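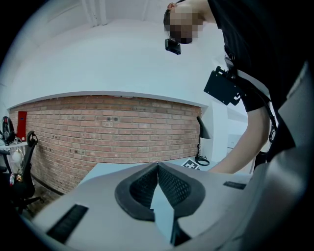
4.2 Did the coaching change anything?

Drillmont offered its middle managers a leadership program run by Kollis, an outside coaching firm. Of the 233 managers invited, 31 completed every session and both surveys. Self-rated confidence in leading change went up in this group, and the program's final report treats the rise as proof of success. We are less sure. People who finish a voluntary course tend to be the ones who wanted it in the first place, and the report has no comparison group.

Ratings from direct reports tell a flatter story. Only 14 of the 31 managers were scored higher by their teams in May than at the start, and most of those gains were small. 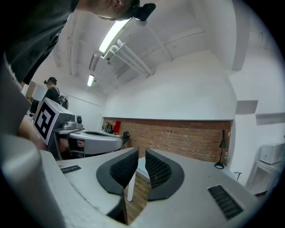
Figure 2. Two people and hand-held grippers in a room with a red brick wall.

Halász and Velik argue that team ratings lag behind real change in a manager's behavior. That may be so – but a lag can be used to explain any weak result, and neither author says how long we should wait. Deák (Fanni Deák, personal communication) points out that two of the departments were also reorganized during the program, so even the small gains cannot be credited to coaching alone.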